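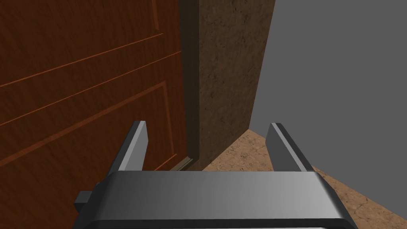

Dinder 2 parallel gripper, tested in sim — quick review

Short version: good gripper, fussy controller, camera view better than I expected. Long version follows, typed up fast because the trial licence runs out tonight.

What I ran. Dinder fingers on both arms of a two-armed body, Curngate controller, the Proncombe kitchen scene. Wrist cameras plus a head camera. 204 episodes all told, split between door jobs and counter jobs. Compared against the Buzatu gripper I've been using since June.

Doors first. Fingers are flat with angled tips and they open wide, so getting them either side of a small knob is easy enough. Approach angle is the pain. Come in too steep and the housing gets to the wood before the tips do. Buzatu is slimmer here, wins by a bit. 47 failed door attempts on the Dinder, most of them my own bad waypoints to be fair.

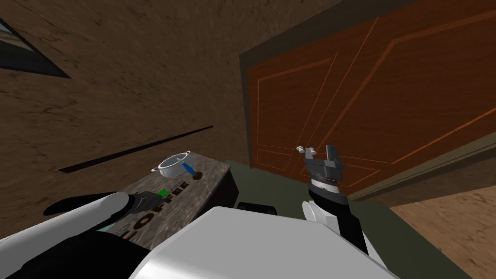 Head camera, right gripper up by the door knobs, left one over the counter.

Head view is fine for planning, poor for the last bit of any grasp. The arms get in the way of themselves. I ended up swapping to the wrist feed for anything small, and teh switch takes a moment to settle — you learn to wait for it. No way to shorten that in the settings that I could find.

Counter work is where the Dinder earns its money. Books, lettering, flat stuff lying at odd angles. Looking straight down from the wrist you get both fingertips in view and can judge the gap by eye. Closing force is steady. Buzatu tends to shove thin things sideways, this mostly doesnt.

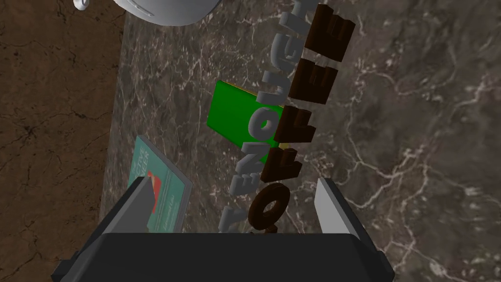 Mareike Fröhlich: Did you try it with the force limit lowered? On mine the default was far too keen and book covers kept popping out of the grip. Dropped it to 80 and they stay put.

Good tip, tried it, agree. Should be the default. Have changed my score for setup accordingly (down one).

Controller. Curngate's menus are a maze. Two arms means two profiles and they don't copy across, so every tweak gets done twice. Crashed on me twice as well, both times when saving. Save often, or don't, I suppose.

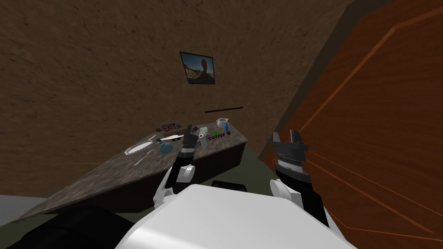 Once both profiles match, though, the arms track nicely together. One can hold position at the door while the other works along the counter and I saw no drift worth writing down. Buzatu needed re-zeroing every so often in the same setup.

Price is 387 for the model pack with a year of updates. Steep for hobby use, ok for a lab.

Scores
Grip: 8/10
Reach and clearance: 6/10
Cameras: 7/10
Setup: 4/10

Would buy the gripper again. Would not buy the controller on it's own.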